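Wed 31 January

Back on the countertop filler today, second round. The Ukholm slab (the cream one with the chip by the sink cutout) got its first fill on Monday and I hated it the minute it cured. Way too yellow! It looked like somebody had dripped candle wax on it, so I scraped the whole thing out with a razor blade and started over.

New mix is the Zotisik clear with a tiny bit of tan powder, and I do mean tiny — the tip of a toothpick. I made four test dabs on a scrap, let them set under the lamp, and took them over to the window before picking one. Should've done that the first time. Dab two is the keeper. It looks a little pink in the can lid but once it's sanded it goes quiet.

Sanding notes for whoever does the Drandville job: keep it wet, keep the block flat, and quit sooner than you want to. I went six passes on the scrap and got a dull halo that I'm still annoyed about. Also we're down to two sheets of the fine paper, so please order more (not the Berhe stuff, it sheds grit everywhere).

For color I keep going back to veins that stay thin and warm against an off-white ground. My fill should disappear into a line like these, and I'd break up a big blank patch with a speck or two of orange-brown.
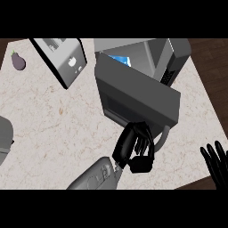
Off-white marble top, tan and light-brown veining, small specks. Dark wood floor behind.

Still to do: second coat on the chip, clean the lamp, find the good scraper. I had it in September, I know I did.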